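Reading time: 3 min

Last updated: June 16, 2020

Progress report, second period: learning two-arm tidying in simulation (Poltico project)

In this period we worked mostly on the second work package, which is the transfer of tidying skills between rooms that the policy did not see in training. The first work package was closed in the last report, and only one small correction remains from it: the joint limits of the left wrist were set too narrow in our robot model. We corrected them and repeated the baseline runs, and the numbers below are from the repeated runs.

The simulated rooms are produced with our own generator, which we call Jolent. It takes a floor plan, chooses furniture and wall colors, and puts small household objects on low surfaces. We now have 66 rooms. Of these, 13 are kept apart for testing and nobody in the team tunes anything on them. In the first version the ceilings were always flat and the light was very even. We added sloped ceilings, large windows and open doorways, since the partner in Zokcombe reported that their policy was disturbed by such things in real attic apartments.

The main result concerns the training method. Before, we trained one policy for both arms from full demonstrations. Now we cut each demonstration into short parts, and the policy must first say which arm will act and only then produce the motion. With the old method the robot finished 3 of 27 test tasks in unseen rooms. With the new method it finished 13 of 27. We are content with this step, but it is still less than half, and we do not want to present it as more than it is.

The failures are mostly of one kind. The robot chooses the correct object but comes to it from a side where its own body hides the table from the head view, and then the grasp is made a little blind. Small dark objects near the table edge suffer most from this.
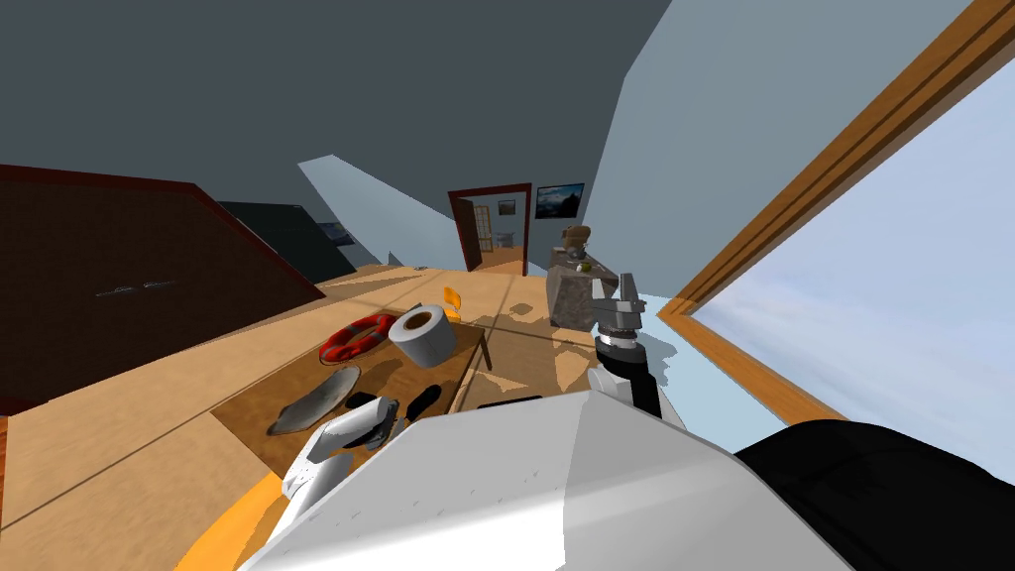 We tried to help with a second view from the wrist. It improved the grasps on flat things such as dishes, but made the choice of arm slower, and for the moment we leave it switched off. The Sqalli group has offered us their method for joining the two views, and we will test it in the next period.

One delay must be reported. The recording of new demonstrations started three weeks later than planned, as the teleoperation software had to be adapted for work from home. The budget is not affected. We expect to deliver the demonstration set in September, together with the code of the room generator and a short manual for it.

We ask for your agreement to move the first real-robot trial to after this delivery.

We use cookies to improve your visit. By continuing to read, you accept our cookie policy.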